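Keeping a grocery list for a year

10/17/21

Last September I started writing down everything we bought at the grocery store and what it cost. I had no big plan. I was tired of throwing out cilantro, and I wanted to know how often I bought it. I kept going, and now I have a little over a year of lists in two spiral notebooks, which I went through last week at the kitchen table.

The first thing I learned is that we bought 1,383 items in the first twelve months. I counted a bag of onions as one item and a single lemon as one item, so the number means less than it looks like it means. Still, it was more than I would have guessed.

The second thing is that I never used to shop from a list at all. I thought I did. I'd write "milk, eggs, something for dinner" on an envelope and leave it in the car. Most of what went in the cart was there because I walked past it. When I started writing a real list, with the dinners worked out first, the bill dropped the second week and has mostly stayed down. We had been spending 275 a week at the high end, with four people in the house. I don't have good records from before, only bank statements, so I can't say exactly what we saved.

My system is dull. I sit down the night before and write out five dinners. I don't do seven, because one night is leftovers and one night somebody is out or we have toast. Next to each dinner I write what it needs. Then I get up and look in the cupboards and cross off whatever we have. That second step is the one I used to skip, and it is how we ended up with four jars of cumin.

Then I copy the list over in the order of the store. My neighbor Darlene Marchand thinks this is a waste of time. She may be right, but it takes me five minutes and I don't have to go back across the store for yogurt. At our store it goes produce, bread, meat, the middle aisles, then dairy and frozen. They moved the rice in the spring and I still write it in the wrong place.

I tried doing it on my phone for a while. There is an app called Givis that my sister-in-law, Ya-wen, likes. You can share the list, so if she adds something at home, her husband sees it at the store. I found I didn't look at it. With paper, I see the list every time I go to the fridge, and the kids will write on it. With the phone, everyone assumed I had taken care of it. Ya-wen's house runs fine on the app, so this is probably a matter of who lives there.

Where the list lives matters more than what it's written on, I think. Ours was in a drawer for the first month and nobody added to it. I moved it to the refrigerator door with a pen on a string and it filled up by itself. Even toy kitchens seem to have settled on the same spot.

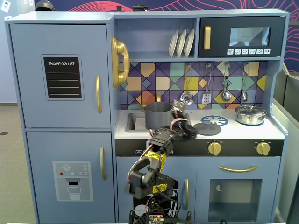 A shopping list on the fridge door, with four lines to write on.

Four lines would not get us through breakfast. Our list usually runs to 30 things, more if we're out of cleaning supplies. I did try a chalkboard once, years ago in the old apartment, and the trouble was that I had to copy it onto paper before going out. Half of it would be smudged by then. I know people who take a picture of the board, and that would have solved it, but I didn't have that kind of phone.

Some things I found when I went through the notebooks:

We bought cilantro 22 times. I remember using up a whole bunch maybe three of those times. I now buy it only if two of the five dinners call for it. If one does, I leave it out or use parsley, which keeps longer in our fridge.

Bananas are on almost every list. We eat all of them. I have no complaints about bananas.

I wrote "snacks" a lot in the beginning, with no detail. Those were the expensive weeks. Once I had to write down what the snack was, I bought fewer of them. I now put crackers, one kind of chips and whatever fruit is cheap. The kids objected for two weeks and then stopped.

Coffee went up. I pay more for the same bag than I did when I started, and I have the pages to show it. I switched brands in the summer and switched back.

I bought canned pumpkin in the fall and didn't use it until August. It was fine.

The dinners themselves repeat more than I expected. I would have told you we eat a lot of different things. The notebooks say that we have 10 dinners, and that everything else is something I tried once. Lentil soup, tacos, baked chicken thighs, fried rice, spaghetti, that kind of thing. My friend Tyyne Hirvonen has her regular dinners written on index cards and deals out five at the start of the week. I may copy her. It would save me sitting there with the pen trying to remember what food is called.

A few people asked in the comments on my last post whether I keep a price book, with the cost of each thing at each store. I did it for six weeks and quit. There are two stores I can get to easily, and the difference on a normal week was small enough that I'd rather go to the one with the better parking. If you have a big discount store nearby or you buy a lot of meat, your answer might be different. Róisín Foley keeps a price book and she has it down to a page per item, with the dates. She does her big shop once a month and fills a chest freezer. We don't have room for a chest freezer.

For this next year I'm going to keep the lists but stop writing down every price. I'll write the total at the bottom of the page and leave it at that. I bought a new notebook with 70 sheets, so at one sheet a week it should last until next winter. The old ones are going in the closet with the tax papers.

This week's dinners are split pea soup, tacos, chicken and potatoes, eggs on rice, and a squash thing Tyyne gave me the recipe for. I need peas, tortillas, sour cream, potatoes and sage. We have plenty of cumin.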